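Comparing Two Grippers for Shelf Picking
Project report by Rekha Ramasamy
Partner: Sebastião Queiroz
7 May 2019

So our project was supposed to be about the whole arm, and it ended up being almost completely about the last few inches of it. Sebastião and I wanted to know which gripper does better at taking groceries off a shelf in simulation: the plain parallel one that comes with the Nindia arm model, or the three-finger one we named Miranda (long story, it was late). Same arm, same controller, same wrist camera, different hand.

We set up 2 shelf layouts and ran 400 grasps on each gripper. Before every grasp the script nudged the target a little, so neither hand could just replay the same motion. A grasp counted if the item was still held 30 frames after the lift started. I picked that number after Dr. Tavares pointed out that our first version gave credit for stuff that fell half a second later. Oops!

Miranda was the one I was rooting for. She's great with open space over the item, and she was way more forgiving when our pose estimate was off. But put her in a compartment with a low ceiling and the third finger has nowhere to go. Out of her 400 grasps, 102 ended with a finger hitting the shelf before she touched anything, and almost all of those were in the low layout. The parallel gripper is flatter, so it slides in from the front and closes from the sides. Short cans suited it really well, as long as the approach was centered. 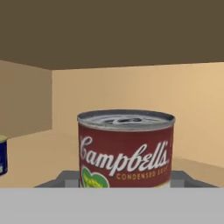

Centering was the part that ate our time. If the hand came in even slightly crooked, one finger pushed the can sideways before the other got there, and then the neighbor got bumped too. Sebastião fixed most of it by splitting the approach into two moves: line up outside the compartment, then go straight in slowly. We gave both grippers the same change and reran everything, which cost us a weekend but felt fair.

The wrist camera was the other headache. Once the hand is close, it blocks the bottom of whatever you're reaching for, so we froze the pose estimate before the final move and went in blind from there. I'd like to try a second camera on the shelf side in July if I can keep my lab login.

For the low shelf I'd go with the parallel gripper. For the tall one I still like Miranda, but I'd want to shorten that third finger and test her again first.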